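## 4.2 What the job became

I'll drop the formal tone for a bit, because this part of the study is mostly me hanging around the refurbishing line at Karaca and drinking too much tea with the crew.
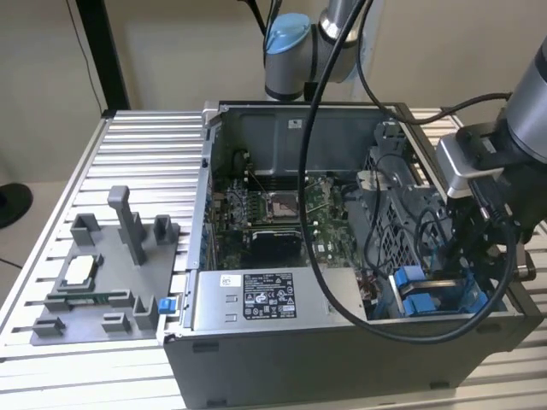

**Figure 6.** A cell at Karaca: open tower, two arms, and the fixture plate for parts.

Before the cells came in, a technician took a computer from the pallet and kept it until it was done, start to finish. Now people mostly set up work for the arms and step in when something gets stuck (cables, nearly always cables!). Şengül Yalçınkaya, who trained me on the line, told me she missed having a whole machine to herself, but her wrists didn't miss it one bit. What surprised me was how much everyone cared about the gray printed plate beside the tower, the one with the CPU sitting face up in its cradle. The crew had argued for weeks over where each holder should go, and they won most of those arguments with the engineers from Skavari. I count that as a real change in who gets to design the work.

Pay is the sore spot. Of the 85 people who answered our October survey, many said they were doing more planning for the same money, and I heard that at lunch too. Section 5 gets into how the Wesora site handled it.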